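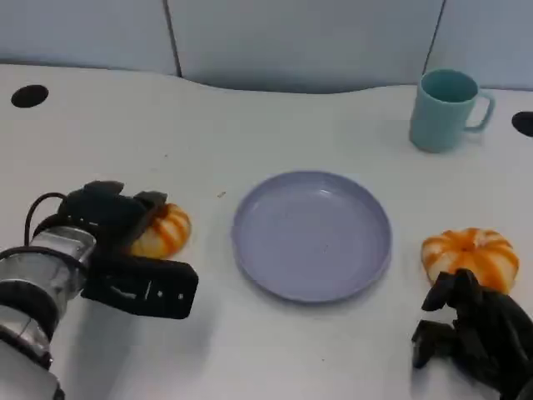
July 2024

Best day at the bench in ages, so I'm writing it down before dinner.

We finally ran Nadja's idea. She has been saying since December that we train both hands as if they were the same hand, and that the policy gets muddled whenever a pumpkin sits on the "wrong" side of the plate. So we gave the left gripper and the right hand each their own small head on top of the shared network, kept everything else exactly as it was, and let it go on the pumpkin-to-plate task. Training set of 1201 demonstrations, all old ones, not a single new recording!

I expected a slight bump, maybe. We did 32 runs with the old policy and 32 with the new one. Old: 17 clean. New: 27 clean. Amr made me read the sheet out twice. The multi-fingered hand gained the most (it used to dither over the ribs and then give up), and the gripper got better too, a little.

I keep wanting to call it solved and it isn't. Same table, same mug, same two pumpkins. Ismail thinks the wrist views are doing more of the work than the split heads, and he could well be right – there is so much in them when the fingers are close to the plate.

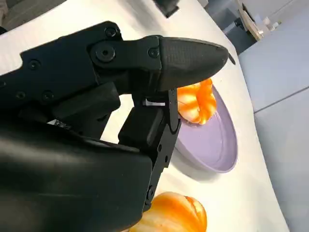 Things for tomorrow

Mask the wrist views and repeat the 32 runs, so Ismail gets his answer.

Try the smaller training set, 200 demonstrations, picked at random. If the gap holds there I will be unbearable.

Swap the mug for something taller.

Ask Samah if the Neves machine is free overnight – ours took ages on the second training run and I don't want to wait like that again.

Hatem wants a plot for the group page. Error bars this time, I promised him.

Too excited to sleep early, so I'm going to start on the masking script after we eat.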